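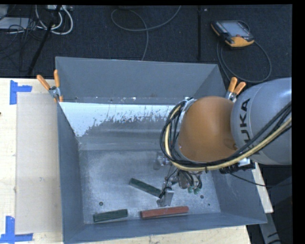 I've been meaning to write about the bread for months, and every time I sit down to do it I end up going and making some instead, so you'll have to forgive me if this is a bit of a ramble. The kettle's on, it's raining in Curnham, and I've got a loaf proving that won't need me for ages.

It started in March, when the little bakery on the corner shut for good. I'd been buying the same brown loaf there for 18 years, and I was quite put out! The supermarket one went mouldy before we'd got halfway down it, and the fancy one from the market in Dernen cost so much that I felt guilty putting jam on it. So I got my gran's old recipe book down from the top of the cupboard and thought, well, how hard can it be.

Rather hard, as my family will tell you. My first loaf could have propped a door open. The second had risen beautifully and then sunk in the middle like an old sofa, and the third I forgot about entirely while I was on the phone to my sister. I very nearly packed it in at that point, but I'd bought a big sack of flour from the mill at Plerno and it seemed a shame to waste it.

What I'd been doing, I think, was rushing. Gran's book says "leave until doubled" and doesn't give a time, and I kept wanting it to be an hour so that I could get on with my day. Our kitchen faces north and it's a chilly old room even in spring. Once I started leaving the dough overnight with a tea towel over it - and going to bed, and not getting up to prod it - everything came out so much better.

For anyone who'd like to have a go, I bake mine for 40 minutes in a hot oven with a tray of water on the bottom shelf. I use 7 grams of dried yeast, a good spoonful of honey, and more water than feels sensible. The dough will stick to your hands and you'll want to add flour. Try not to! Wet your fingers and carry on.

We're now on 4 loaves a week, what with the neighbours, and I've started putting sunflower seeds in one of them. My husband says he doesn't like seeds in bread and then eats the seeded one first, every single time.

Next I want to try rye. I had some years ago on a walking holiday, dark and sour and cut terribly thin, with cold butter on it, and I still think about it more than I think about the walking. If you've got a rye recipe that doesn't need a starter, do leave it in the comments, as I killed my last starter by going away for a fortnight and I'm not ready to try again.

Right, the dough's up to the rim of the bowl, so I'd better go and see to it.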